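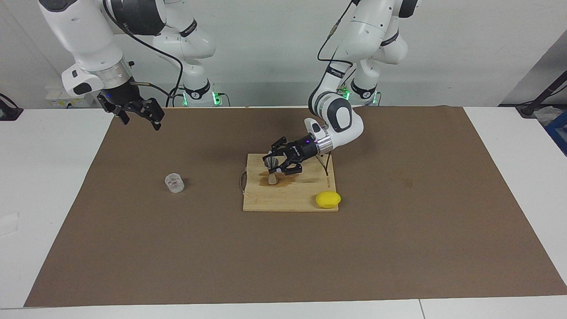
Does a robot with two arms need twice as many demonstrations as a robot with one?

Fewer than twice as many, provided the training method can tell when an arm is doing nothing useful and stops trying to imitate it.

The answer comes from a study run over the past year at the Gulloldale manipulation laboratory, where Kulsoom Pirzada and her colleagues have been working on what they call idle-arm masking. The method is simple to state. In a recording of a two-armed task, each arm's motion is labelled at every time step as either engaged or idle. During training, errors in the predicted motion of an idle arm are given almost no weight. The policy still controls both arms at run time, but it has only been held to account for the movements that mattered.

Two-armed datasets are usually collected by a human operator driving both arms at once. Operators, like most people, are poor at keeping one hand perfectly still while the other does fine work. The spare arm drifts, rises out of the way or drops towards the next object too early. A standard imitation learner treats all of it as intended behaviour and spends capacity on reproducing it. Worse, it can learn a false link between the two arms, so that a small wander on one side becomes a cue for action on the other.

Drink preparation was chosen as the test domain for practical reasons. The objects are small, cheap and of very different shapes, and much of the work is lopsided. In the set-up at the top of this article, the left gripper is closed on a steel-coloured jigger with its lower cone on the cutting board, while the right gripper is open and empty over the paper mat, above and to the left of a plastic cup. Under the group's labelling rules, a right arm in that position could fall into either class. If it is on its way to the cup, it is engaged. If it is only waiting, it is idle. A single still can't settle the question, and the labelling model is never given a single still. It works from a short window of joint positions, gripper commands and the distance from each fingertip to the nearest object.

Collection produced 2,023 demonstrations, gathered by three operators on one pair of arms. Tasks included placing a cup, moving a jigger between the board and the mat, tipping its contents into a cup, and passing a lemon from one side to the other. The last was added late, after Ngozi Effiong pointed out that the original list contained nothing that forced both arms to be engaged at once. Without such a task, a method that simply ignored one arm at all times might have scored well.

Screening then removed any demonstration in which the labelling model and a human reviewer disagreed about the timing of a hand-off from one arm to the other. That left 1,314 for training. Pirzada regards the loss as the main cost of the method.

"We threw out good demonstrations along with bad ones," she said. "The reviewer and the model could both be reasonable and still differ by half a second. At a hand-off, half a second is a lot."

The masked policy was tested over 138 trials with object positions changed between each. It completed 104. A baseline with the same network, trained on the full unscreened set with no masking, completed fewer trials and failed in a different way. Its typical error was premature motion of the second arm, which would close on a cup before the first arm had cleared the space, or nudge an object it had no part in handling. The masked policy rarely did so. Most of its failures were grasp errors, with the jigger the worst offender. Its hourglass profile gives two parallel fingers a good hold only near the waist, and a grasp placed too high or too low on the cone tends to slide or tilt the vessel.

Spills were recorded separately and did not count as failures unless the object itself was dropped. The cutting board used on the bench has a brown liquid stain where the jigger stands, and the brown mat has its own lighter smudges. Rui Prata, who maintains the perception side of the system, argued against replacing either surface during the trials. A clean board in every episode would have made the visual problem easier than it is in use, and the result harder to interpret.

The comparison with one-armed learning is less direct than the headline question suggests. The group trained a separate single-arm policy on the subset of tasks that one arm can finish alone, then asked how many two-armed demonstrations were needed to match it on the same subset. With masking, the requirement was well below double. Without it, the two-armed policy did not match the single-arm one at any dataset size tried.

Natália Tavares, a control engineer at Bukotier who was not involved in the work, considers the result sound but narrow. Her objection concerns the labels. "Idle is a judgement about purpose," she said. "An arm that's parked in the right spot is doing a job, even at zero speed. If you mask that, you may be masking collision avoidance." The group's paper concedes the point in part. A small weight is kept on idle motion for this reason, and setting it to zero led to arms that rested wherever they last stopped, sometimes in the path of the other.

How small the weight should be remains a matter of tuning. The published value was chosen on the drink tasks and has been carried over unchanged to a second bench, where Ilídio Henriques is testing the method on folding and sorting. Those trials run until August. The labelling code and the screened demonstrations are to be released together, with the rejected recordings kept as a separate archive so that other groups can apply their own rule for hand-offs.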